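About Kelside

Kelside writes planning and control software for robot arms. Kedir Derese started the company to fix one problem he kept running into: arms that could follow a path well but had no good way to pick one.

Our main product is Fomel, a motion planner that takes in camera data and works out how to reach, grasp and place small objects. Every release goes through 4000 simulated picks before it runs on an arm in the lab. After that we use plain things – a wooden cube, a Rubik's cube, a piece of cardboard to work on.
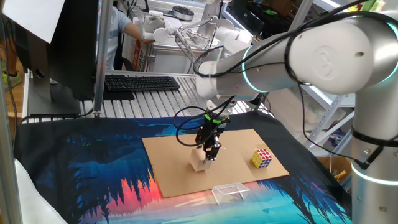 Who we are

We are a team of 17, split between perception and control. Most of us write code in the morning and test it after lunch. Our logging tool, Arboleda, comes with every Fomel license.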